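Thread on picking bin coatings for small-parts storage. Notes from replacing 80 steel bins at our Skerkus site.

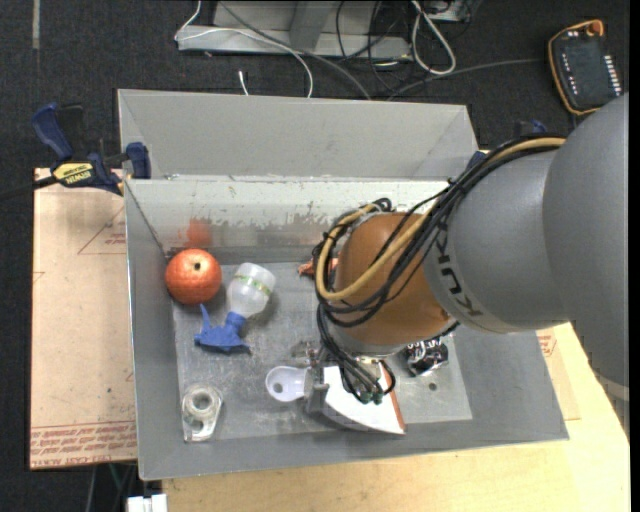
1/ Most bin purchases get specified by volume and price. The coating goes in as a color choice, and that is the line that costs you later. A painted bin and a bare bin of the same size hold the same parts on day one. They diverge once hard parts start sliding on the walls. Wear tends to show first at a transition, much like the inner back wall of the gray bin in the photo, where a pale upper band gives way to darker, shinier metal through a patch of scratches and flakes. Once an edge like that has opened, fasteners catch it and the paint lifts from there.

2/ Why it matters: paint chips travel with the parts. We store machined fittings and some of them go straight to assembly with no wash step. A flake under a sealing face is a leak. We traced 6 rejects to paint before anyone looked at the storage.

3/ Options we priced: wet paint, powder coat, zinc plate, bare stainless, and painted steel with a drop-in liner. Prices moved while we were asking, so I won't post them. The order from cheapest to most expensive was the order I just gave, except that the liner option landed between powder coat and zinc.

4/ Wet paint. Fine for boxed goods, bagged goods, anything that doesn't touch the wall. Easy to touch up. Poor choice for loose hardware. We kept it for cartons only.

5/ Powder coat. Thicker and harder than wet paint, and it chips in larger pieces when it does go. Larger pieces are easier to find. Check inside corners before accepting a batch. Coverage is often thin there and rust starts in the seam.

6/ Zinc plate. No film to flake in the paint sense. It wears down gradually and you can see the color change. White residue shows up if the bins sit damp. Our Dirkinell building has a loading door open most of the morning in April, so zinc was ruled out for that side.

7/ Bare stainless. Scratches, and the scratches don't matter much. Brushed finish hides them better than polished. Two complaints from the floor: glare under the overhead lights, and noise when parts are tipped in.

8/ Liners. Cheap to replace and quiet. They hold grit underneath, so someone has to lift them out and sweep. If the liner isn't a close fit, small washers get under the edge and the count goes off.

9/ Test we ran: tip 200 hex bolts into each sample bin from the same height, empty it, repeat. Wipe the interior with a white cloth after every tenth cycle. Stop at 700 cycles or first visible metal on a coated wall. No lab equipment. A cloth and a tally sheet were enough to separate the samples.

10/ Result: wet paint went first, at the lip where the parts strike on the way in. Powder coat lasted longer and failed on a bottom corner. Zinc and stainless both reached the end. Zinc left gray marks on the cloth throughout. Stainless left marks early, then very little.

11/ What we bought: stainless for anything going to assembly unwashed, powder coat with liners for general hardware, and the old painted bins moved to cartons. Ordered through Conport. Delivery came in two lots and the second had a slightly different wall slope, so the two lots don't nest with each other. Put the slope on the drawing.

12/ Drain holes: decide before ordering. One in the floor helps with washing out. It also passes any part smaller than the hole. We had ours left undrilled for the fastener aisle.

13/ Inspection: once a month, look at the lip, the bottom corners, and wherever the finish changes. Bare metal on a coated bin moves it to carton duty. We don't repaint. Touch-up over a worn edge peeled within weeks on the ones we tried.

14/ Labels: adhesive holders came off brushed stainless after washing. Riveted holders stayed on. If you rivet, do it above the fill line or the rivet tails catch parts.

15/ Still open: whether the Ebrahimi racks can take the heavier bins on the top row. Load plates are being checked. I'll add the answer to this thread when I have it.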